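Concrete Paving Slab

07/12/2023
By Ikhsan Hutapea

A concrete paving slab is a flat precast unit used to surface footpaths, squares, courtyards and terraces. Slabs are laid beside one another on a prepared base, with narrow joints left between them. They differ from poured concrete paving, which is placed wet on site and divided into panels by cuts or formed joints.

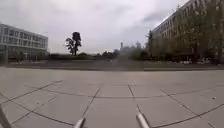
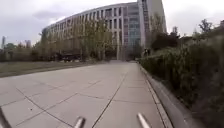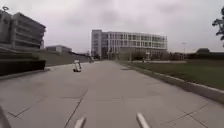

The terms "slab," "flag" and "paver" overlap in everyday use. In most trade catalogs a paver is a small, thick unit that can be held in one hand, while a slab is larger and thinner for its size. A flag was at first a piece of split natural stone, and the word was later carried over to concrete units of similar shape.

Manufacture

Slabs are made by pressing or by casting. In the pressed method, a fairly wet mix is placed in a steel mold and squeezed under high pressure, which forces out much of the water. The slab can be removed from the mold almost at once and is then stacked to cure. Pressed slabs are dense and have sharp edges.

Cast slabs are made by pouring the mix into a mold and shaking it to release trapped air. The slab stays in the mold until it has hardened. Casting allows deeper surface textures and is often used for slabs that imitate natural stone. Pigment may be added to the whole mix or only to a facing layer.

Laying

The ground is dug out and compacted, and a layer of crushed stone is spread over it. On top of this comes a bedding layer of sand or mortar. Sand bedding is cheaper and lets single slabs be lifted and put back. Mortar bedding holds slabs more firmly and is preferred where vehicles cross the paving.

The surface is given a slight fall so that rainwater runs to a drain or planted edge. Joints are filled with dry sand, mortar or a resin compound. In large paved areas, wider movement joints are included to take up expansion in hot weather. Where these are missing, slabs may lift or crack along their edges.

Patterns

The simplest pattern is the stack bond, in which the joints line up in both directions. It shows any error in setting out very clearly. In a running bond, each row is offset from the next, usually by half a slab. Mixed sizes are also used, as in the public square at Sumampouw, where narrow bands of smaller units mark the lines of the old market stalls.

Wear and maintenance

Common faults include rocking, sinking, cracked corners and stains from leaves or oil. A rocking slab usually has a gap in its bedding and can be lifted and laid again. Raised edges are a tripping hazard, and many property owners inspect their paving on a fixed schedule. The Drinano estate, for example, checks its footpaths every June and keeps 46 spare slabs in store for repairs.

Moss and algae grow in shaded spots and can be removed with a stiff brush and water. Pressure washing is quicker but may wash out sand joints, which must then be refilled.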